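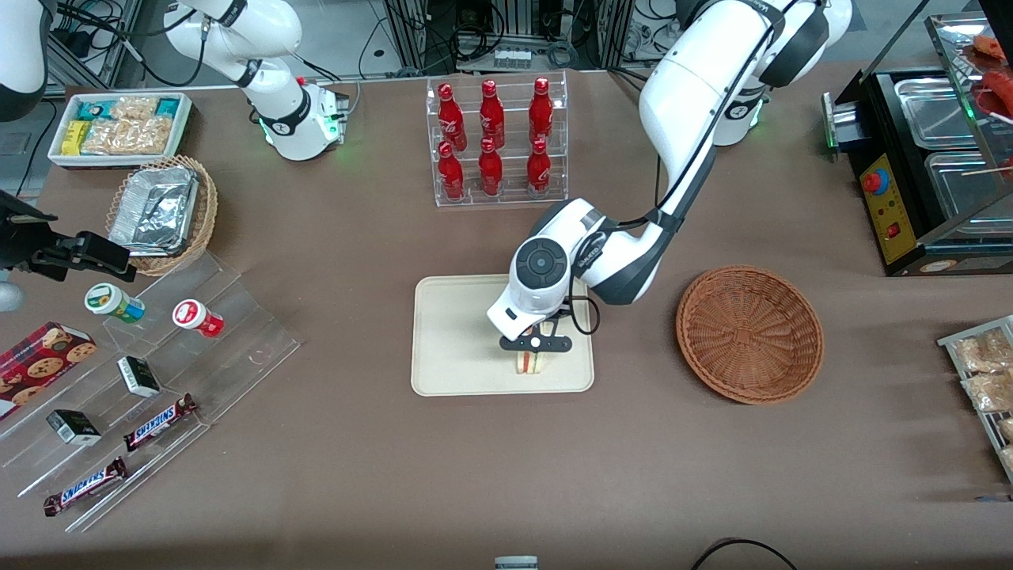

Tuva Midtbø thinks the sandwiches should go on last, after everything in a wrapper has found its place, and she said so twice before I had my coffee down. Her reasoning is that bread dries at the edges while people fuss over chocolate bars. I had always done it the other way around, fresh things first and the packaged things fitted in where there was room, and I do think a table gets its shape from the sandwich tray. We tried it both ways in the end, and I'm writing it all down while I still remember it.

October, a little after 2 p.m.

This is the snack table layout for the Flirnau open afternoon. The budget is 700 for everything, including napkins, and I have spent 321 so far, so we are in good shape unless somebody decides on cheese.

The Coke is in the clear two-tier rack at the back, three bottles up and three down. I like it there very much! The red shows over everything else, and people can spot the drinks from the door without asking. Sverre Bråten would like it moved to one side so that nobody has to reach across the food (he has long arms and worries about the rest of us, bless him). A fair point, and I'll try the left side tomorrow, but I suspect we will miss the red in the middle.

The beige tray stays in front of the rack. Small sandwiches on white bread, red and green in the filling, which look cheerful against the plain tray. Tuva's order gave us softer bread, I have to admit it. Mine gave us a neater tray. We left one batch sitting out for 20 minutes uncovered and the crusts had started to curl, so from now on a damp cloth goes over them until the doors open, whichever order we use.

The tiered acrylic stand runs on a diagonal now, and I wish I had thought of that last year, when we had it square to the edge and the lower steps were hidden behind the upper ones. The cups with the green and red lids are up near the top, the chocolate chip cookies are at the side with their box facing out, and the Snickers lie flat on the lower steps. I tried standing the bars up on end and they slid down every time somebody leaned on the table. Flat it is.

The white tray with the bars in blue and teal wrappers, the yellow packets and the bags of golden puffs is still a jumble, and I can't decide if that's a fault. Sverre says people enjoy a rummage. I would like the puffs in a bowl of their own, but then they go stale, and we'd be back to Tuva's argument about the bread.

The wicker basket just below it has only a crumpled foil tray in it at the moment. I had meant it for rolls from Bestonano, which would look lovely in there, but they want the order in by noon and I missed it. Must call them first thing in the morning. A fresh foil tray too, or maybe a cloth, if there is a clean one in the Pimentel cupboard.

Still to do: price cards (no, we're not charging, so name cards), 20 more paper plates, tongs for the sandwiches, and a second look at the brown tabletop under evening light. Tuva wants a tablecloth. I'd leave it bare and wipe it down well.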